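Robot Learning in the Home, Unit 7: Gathering Demonstrations
Notes by Tatu Swai

Last time we looked at what a policy does with its examples. Today is about where the examples come from, and I think it's the most enjoyable part of the whole course (also the part where you'll get sore shoulders, so take breaks!).

A demonstration, for us, is one complete go at a task with a person driving the robot, saved from the first movement to the last. Our running example is the Brernley set: 188 demonstrations of tidying and folding cloth in bedrooms. Cloth is wonderful for this. Drop the same shirt twice and you get two different shapes, so every single start teaches the learner something new.
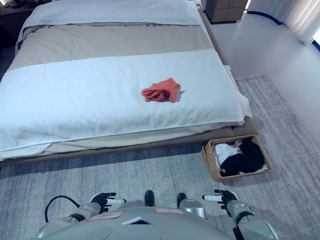 Fig. 2. Robot's-eye view: crumpled orange cloth on a white towel, wicker basket on the rug to the right.

Look at how much a learner has to sort out in a view like this one. Which cloth matters? The towel is cloth too, and so is the bedding, and there's more in the basket.

When you record your own:

Crumple the cloth afresh before each go, and move it about the bed.
Keep your fumbles if you recovered from them. Recoveries are gold!
Throw away any go where you stopped to chat.
Write the task label straight away, in plain words.

For the lab, each pair records 20 demonstrations and uploads them to Cliker before the August review. Bring your worst one along as well, we'll watch it together.

Reading: Furtună, chapter 2.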